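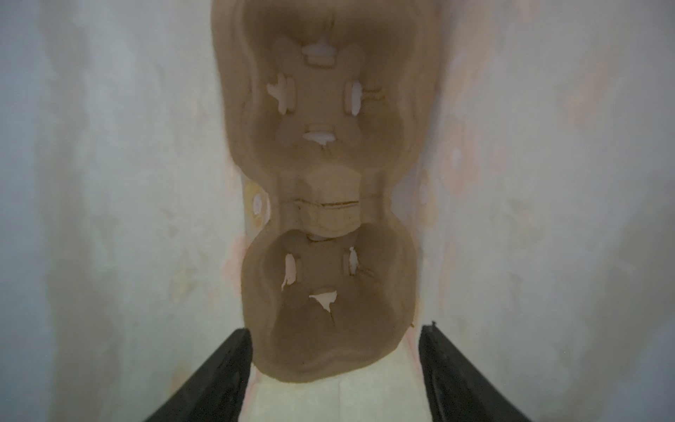
Cardboard tray faults: your questions answered

Category: Help > Robots > Faults and Safety
4 min read

Plenty of you have written in since the sorting robot started having trouble with the molded cardboard trays, and I'm glad you did, even those of you who wrote in capital letters. I've gathered the questions that came up most and tried to answer them the way I would if you were standing next to me at the Trurnis bench with a cup of coffee.

What went wrong, in plain words?

The robot was asked to pick up a pulp insert, the kind with two hollows and a narrow part in the middle, and move it to the recycling bin. It closed its fingers, reported a good grip, lifted, and let the thing fall on the way over. Then it carried on to the bin and opened its fingers over it, as proud as you please, with nothing in them! The log said "done" every time, so we were slow to notice.

Why did it think it was holding something?

The grip check only looked at how hard the motor was pushing. Molded pulp is stiff at the rim and soft around the openings, and if the fingers catch a tab or the edge of a slot, the motor feels enough push to call it a hold. Then the tab folds or tears and the tray slides off. Sem Aerts spent a long afternoon going through the logs and found the same little dip in motor current just after the lift, which we now treat as a warning.

Is it only the trays?

Mostly, yes, but a crowded table makes it worse. When a tray lies up against something hard and round, one finger can land on the neighbor and the other on the pulp, and the push reading looks even better than usual.

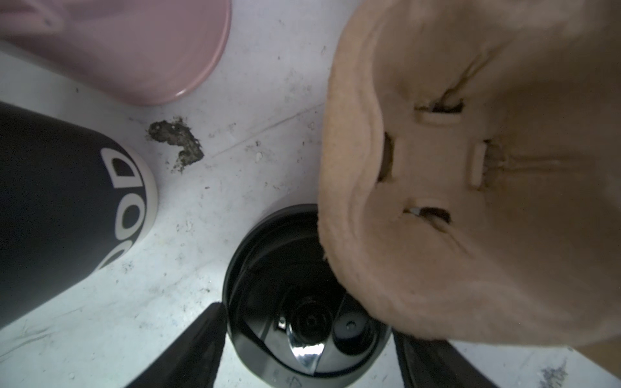 For that reason the robot now wants a clear space on both sides of a tray before it goes in. If it can't find one, it moves on to another item and comes back later, and if there's still no room it stops and asks for a person. I know the asking gets tiresome (we hear the chime too), but please do go and look.

Was anyone hurt?

No, thank goodness. Josefien Claeys had a tray drop near her hand while she was reaching in for something else, and that was quite enough of a fright for all of us. She should have been able to trust that the robot had paused, and it hadn't. Opening the side gate now stops the arm fully, where before it only slowed down.

What do I do if I see a tray fall?

Press stop first, even if the arm is on its way back to rest. Open the gate, wait for the steady light, and take the tray out by hand. Sweep up any bits of pulp while you're there. Crumbs and smudges on a white surface have fooled the camera before, and it will cheerfully try to pick up a stain. Then write the fault in the book with the time, and restart from the front panel.

Can I just press resume?

Please don't. Resume picks up from the last step the robot believes it finished, and in this fault that belief is wrong. Use restart, which makes it look at the table again from scratch.

Has the fix been tested?

We ran 3,000 picks with the new check, 2,000 of them on trays. It flagged 20 lost grips and stopped for each one. Annelies Bosman is still going through the rest by hand to see whether any slipped past, so I won't call it finished yet.

When does the Cirkach site get the update?

In April, if the gate switches arrive. Until then, Cirkach should keep trays out of the robot's work entirely and sort them by hand. Toon Maes has the list of sites and can tell you which version you're running.

Something here doesn't match what I'm seeing. Who do I tell?

Me, please! Leave a note for Hilde Jacobs at the Trurnis desk, and keep the torn tray if you can, as the tear often shows where the fingers went in.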